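Triltindale Guest House: Room Setup Guide
Section 9: Sheer Curtains, Table Covers and Other Thin Cloth

Read this section before you touch anything you can see through. Section 8 dealt with towels, which forgive everybody. Thin cloth remembers.

What you will need

One clean, dry surface at least as wide as your two arms
The pale cloth from the linen closet, second shelf
A cool iron
Patience, or a coworker who has some

Washing and drying

1. Check the cloth for pins, hooks and hairgrip casualties. The last one went through the machine with a Driltano curtain hook still in it and came back as two cloths.

2. Wash cold, alone, on the gentlest setting. "Alone" includes socks.

3. Take it out as soon as the machine stops. A sheer left in the drum overnight comes out with the personality of a used envelope.

4. Hang it over the wide rail, doubled once. Do not use clothespins. They leave small bite marks along the edge, and guests do ask.

CAUTION: Keep thin cloth out of the tumble dryer. Mwanahawa Koech tested this thoroughly in January so that you don't have to.

Folding

5. Wash your hands and take off rings and watches. Hand cream counts as a stain that hasn't introduced itself yet.

6. Find the hem. Hold it lightly, close to the edge, and let the rest of the cloth hang or drape as it likes. Pulling at the middle only gives you a second set of creases at an angle to the first.

7. Lift the hem clear of the table before you move sideways. Dragging it picks up crumbs, and on the old Leinonen table it picks up splinters.

8. Bring the hem up to meet the top edge. It will be uneven. The hems in this house were sewn over many years by people with differing views on straight lines, so match the corners and leave the wavy part alone.

9. Smooth from the center outward with the flat of your hand, then fold in half again. Stop at a bundle around 50 centimeters long. Smaller bundles look tidy in the closet and terrible on the window.

Note: If the cloth slides off the table, start over at step 6. Trying to rescue it halfway down is how we got the rule about lamps.

Ironing

Iron only if the creases can be seen from the door. Use the lowest setting, with a plain cotton cloth in between. Nabila Siregar keeps hers in the Ferken box and would like it returned to the Ferken box.

Putting away

Lay the bundle flat with the fold toward you. Nothing goes on top of it, including the spare blankets, which have their own shelf and should be encouraged to use it. Write the room number on a paper tag and tuck it inside. Do not pin the tag (see step 1).

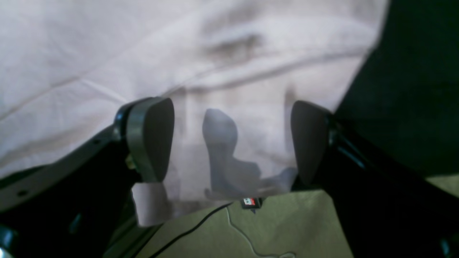
Table covers for the breakfast room are folded the same way, except that they get one extra fold in length and live in the drawer under the bread bins. Shake them outside first. Section 10 covers the heavy drapes, for which you will need the ladder and somebody to hold it.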